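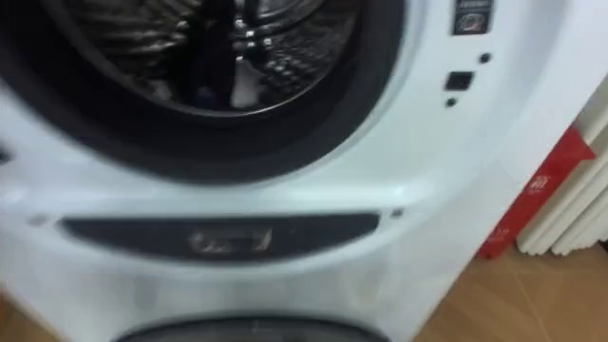
Santeri Oksanen

Search products Go

Teda front-loading washer, second-hand, from our shop in Tornbridge

I've had a soft spot for these ever since I lugged one up to my sister's flat and it carried on washing for years without a grumble (she has three boys, so it was never off for long). When this one came in I ran it myself for a week before putting it on the page. Football socks, tea towels, my good black shirt — the lot!

The drum is stainless steel with the little raised dimples, and it takes 7 kg. I'd fill it a bit less than that for towels. Give the drum a spin by hand before you load it and have a look for stragglers, one sock left behind will turn a white wash grey in no time. Ask me how I know.

Wipe the dark grey door seal round with a cloth after the last wash of the day and leave the door ajar overnight. Fluff and hair grips love to hide in the fold at the bottom. If you ever need a new seal, Bhuiyan on the trading estate does them for £23, and fitting one is a fiddly job but you can do it at home with a bit of patience and a second pair of hands.

My favourite programme is the 19 minute quick wash. It won't shift grass stains, but for a shirt you've worn once it's lovely. The long cotton one is better for bedding, and it's fairly quiet until the last spin, when you'll want it level — put a spirit level on top and turn the feet until the bubble behaves.

Price is £327 with delivery in town. Ulises Insaurralde does our deliveries and will plumb it in and take your old one away, just tell him about any stairs first. Hoses are included, the stacking kit isn't. We're shut for the last fortnight of July, so get your order in before then if you can.

Contact us | © Oksanen Home Laundry, Tornbridge | Back to top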